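Tablecloth on the kitchen appliance table keeps creeping, and the bin lives under it. Ideas?

Posted in Kitchen & Dining > Small Spaces

hayes_lower_left
Joined in October, 5 posts

We have a table in the kitchen that was meant for eating at. It has never once been eaten at. It holds the boxes and packets that don't fit in the cupboard, plus one white appliance that has claimed the back corner and will be buried with us.

The table itself is ugly, so it wears a cloth. The cloth is a pink and brown diamond affair with a white band along the top, and it hangs down the front far enough to hide most sins. I have grown fond of it, in the way you grow fond of a dentist.

Three complaints. First, it creeps. Every time someone drags a packet toward them the cloth comes along for the ride, and by the end of the week one corner is heading for the floor while the other side is showing bare table. Second, the trash bin lives under the front, because the only other place for it is the doorway. The cloth brushes whatever is sitting on top of the heap, and we are a household that believes a bin is full when things start rolling off it. Third, the floor is glossy white tile and shows every crumb that misses.

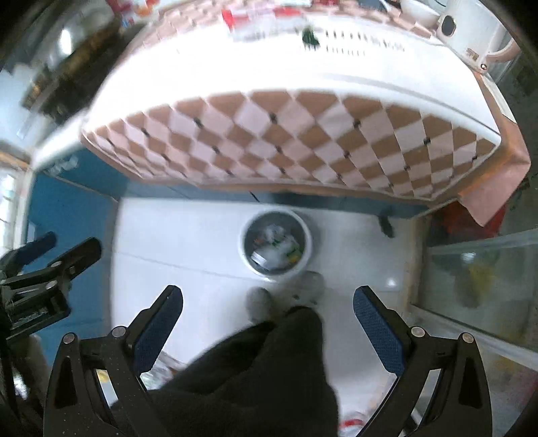
The table, the cloth and the bin, on a normal day.

What I've tried: double-sided tape (held for a morning, then took some of the table's finish with it), and those springy metal tablecloth clips, which don't open wide enough for our tabletop. I also bought a set of Devaleck cloth weights, little fruit on clips. They made the cloth creep with more conviction.

I can't drill into the table, which belongs to the landlord, who is attached to it for reasons of his own. A bigger kitchen is also out. Is there a way to keep the cloth put and the bin roughly where it is?

mirnton_kitchenette

Non-slip mat. The rubbery mesh kind people put under rugs, sold by the roll. Cut it an inch smaller than the tabletop all the way round, lay it flat, put the cloth on top and smooth it out from the middle. Mine has been down since we moved in and I drag a toaster across it daily.

A few things I learned the slow way:

Wipe the table first and let it dry completely. Grit under the mesh will scratch.

If the table has any kind of varnish, lift the mesh now and then and look. The cheap stuff can stick to a finish in warm weather. I put a layer of plain cotton sheet on a table I cared about, and it still gripped well enough.

Cut it with old scissors. They won't be good scissors afterward.

For the corner, fold the extra up underneath and put a couple of safety pins through from the back. Pin the fold to itself so there's nothing poking at the table. It takes two minutes and comes out for washing. If you sew, hem the whole front up a few inches and the bin problem gets smaller too, though then everyone can see your bin. You have to decide which you mind more.

As for the heavy thing in the back corner, leave it standing on the cloth. It's the only member of the household pulling its weight. Just don't let the cloth bunch up around it if it gets hot, and keep the cord off the front side where the dragging happens.

zillusetti70

get rid of the cloth. get a bin with a lid. done

threadbare_at_98

I'd split the difference with the person above, who is rude but has a point about the lid.

A round bin with a swing lid costs very little more than an open one, and the cloth then rests on plastic instead of on last night's dinner. Measure the height under the table before you buy! I didn't, and owned a very nice bin that lived in the hall. You want enough room for the lid to swing, or else slide the bin out when you use it. A square of felt under the base makes it slide easily on tile, and you can do it with your foot.

Alternatively, empty it sooner. I have over 3000 posts on this site and that is the least popular advice I have ever given.

Also, put the small packets in one shallow tray. You pull the tray, the cloth stays home. I use the lid of an old cookie tin.

hayes_lower_left

Mesh is down, with the cotton sheet under it, and the corner is pinned. So far nothing has moved except me, backward, to admire it. The lidded bin is under discussion. One of us feels that a lid is giving in.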